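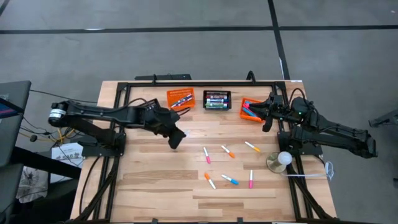 Wood moves across the grain as its moisture content changes; movement along the grain is small enough to ignore. A wide single board therefore cups. A top built from narrow strips, like the cream, tan and reddish-brown one on the gray floor, spreads the movement over many pieces.

Handout 3: Seasonal Movement in Tops

Measure a 500 mm sample across the grain in March and again in late summer. Record both readings on the Mesimen sheet. 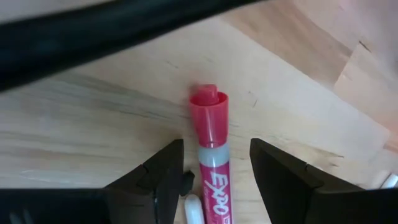
Marker on a light wooden surface.

Mark the face side before cutting. Leave the samples in the Skumorham store for 19 days.
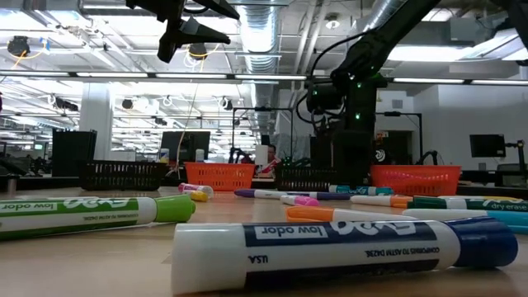
Fixing the top

Use slotted holes at the outer screws, spaced 300 mm apart. Do not glue the top to the rails.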